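Household Notes: Changes to the Toy and Book Lending Service at Plarwood

The Plarwood Family Library has completed its review of the toy and book lending service and will introduce revised arrangements at the start of next month. The review considered how items are borrowed, how long they are kept, and how they are checked and cleaned on return. A total of 407 member households replied to the questionnaire, and the library wishes to thank all who did so.

Most replies concerned the length of loans. Under the present rules a toy may be kept for two weeks and renewed at the desk. Many parents found this too short, particularly for construction sets and train track, which children tend to return to over a longer time. The standard loan for toys will therefore be extended to 3 weeks. Picture books and story books will remain on the present terms. Jigsaws, which are often finished within a few days, will also stay at two weeks. 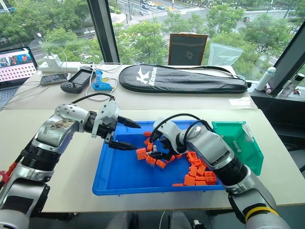
Members also asked for clearer labelling. At present each set carries a card listing its contents, but the cards are easily lost and several have become hard to read. New cards are being printed and will be tied to the bag or fixed inside the lid of the box. Each card will give the name of the set, the age for which it is suited, and the contents in full. Parents are asked to check the contents against the card before leaving and to tell the desk if anything is missing. No charge will be made for a part reported missing at the time of borrowing.

The charge for lost parts has been simplified. A single small part will no longer be charged for. Where a set is returned in a state that prevents it from being lent again, the member will be asked to pay half the cost of replacing it. Members who are worried about meeting a charge may speak to the desk in confidence.

The collection now stands at 898 items, counting each set as one. Of these, 40 were bought during the past year with the grant from the Sorken Trust. The new items are mainly board games for older children, for which there has long been a waiting list, together with a number of musical instruments and simple sewing kits. A printed catalogue will be available at the desk and at the Grallo Street branch. Reservations may be made at either place, by telephone or in person, and will be held for one week. 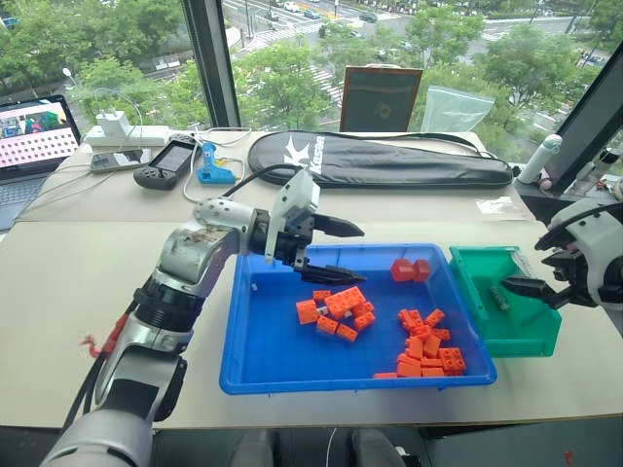
This page was last changed in September 2021.

Members have asked about cleaning. All hard toys are washed in warm soapy water and dried before they go back on the shelves. Soft toys are lent only where they can be machine washed. Items with batteries are wiped by hand and tested at the desk. It would be a great help if members could brush off sand and crumbs and remove any stickers before returning an item. Members are asked not to put wooden toys in a dishwasher, as the heat may split them.

Opening hours at Plarwood are unchanged. The Grallo Street branch will open one hour earlier in the mornings during term, following requests from parents with children at the nearby nursery. Both branches will close for the usual winter break in December, and any item due back during the break may be returned when the library reopens without a renewal.

The reading corner at Plarwood is to be moved from the entrance to the room formerly used for newspapers. The room is quieter and has better daylight, and there is space beside the door for pushchairs. The shelving is being supplied by Stevens, the joiners who fitted the children's section. While the work is being carried out, the large picture books will be kept behind the desk and may be asked for there. Story time will go on as normal in the main hall.

Donations continue to be welcome. The library can accept books, games and jigsaws in good condition, provided that they are complete. It cannot accept cots, car seats, bicycles or electrical goods that plug into the mains. Those wishing to give a large number of items are asked to telephone first, as storage is limited.

Existing members do not need to apply again, and current cards remain valid at both branches. Questions about the new arrangements should be addressed to Marijke Desmet, Lending Services, at the Plarwood desk. Copies of the full review may be read in the library on request.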